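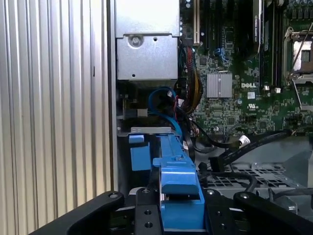
Print this page | E-mail to a friend

In defence of the wonky stitch

I've been thinking about my nan's tea towels lately - the ones with the crooked bluebirds - and why I still reach for them over anything I've bought. She ironed her transfers on by eye, coloured them in whatever thread was left in the tin, and never once unpicked a wing.

My friend Abena Osei thinks I'm being sentimental, and she may well be right (she usually is!), but I do worry that we've frightened beginners off with talk of tidy backs. I was 13 before anyone let me near the good linen, and by then I was so scared of knots that I gave it up for years.

So please, if you've a hoop in the cupboard, get it out and make something a bit lopsided for someone you love. They'll dry their dishes with it until it's rags.

Sign up for our newsletter. We use cookies on this site. OK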